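Findeck Community Help
Home > Kitchen > Worktops and surfaces

Toiletries and packets on a marble worktop, what will mark it?

Posted by Loubna Zerouali

We moved into a flat in Amville in March and the kitchen has a brown marble worktop with cream and white veins, polished. The bathroom is tiny with no shelf, so soap, bottles and refill sachets all get unpacked in the kitchen and some of it ends up living there. The landlord's inventory puts the worktop at 3,325 to replace, so I would like to keep it as it is. Is it all right to leave these things standing on it, and what do I wipe it with? I have been using washing-up liquid and a sponge.

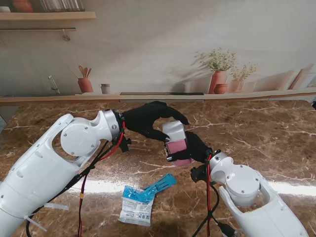
2 replies

Ehab Ghoneim
Marked as helpful by 11 people

Marble doesn't like acid. Lemon, vinegar and most limescale sprays will take the shine off in minutes, and no amount of wiping brings it back. Ordinary washing-up liquid is fine if you use very little and rinse it off. Dry it with a cloth afterwards or you get a dull film.

Sealed packets are no trouble. Opened ones are another matter, as they dribble from the torn corner and the drip sits underneath where you don't see it.
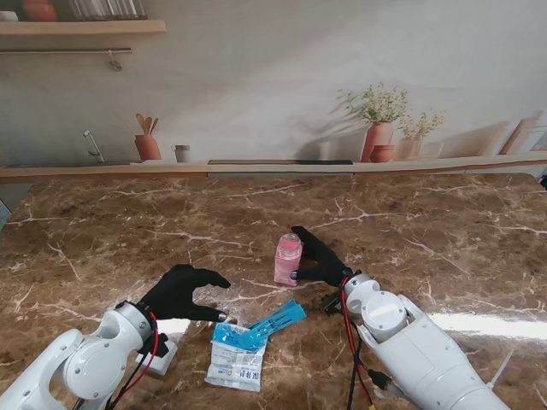 I fitted worktops for 17 years and most of the rings I was asked to polish out came from bottles. People wipe round them and never lift them. A pink bottle standing straight on the stone like that one wants a saucer or a small tray under it, and the same goes for the sachet with the torn blue top. Put the lot on one tray and you can lift it all off on a Monday and clean the whole surface.

To see if the sealer is still working, put a spoonful of water on it and leave it for 8 minutes. If the stone has gone darker under the water, it needs doing again.

As for soap, leave it in the wrapper until you want it. 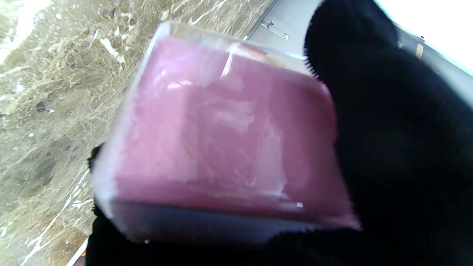
Pink block in clear wrap

Witold Sobczak

I just use a baby wipe on mine and it's been ok so far. Mine is granite though, so not sure if it's the same.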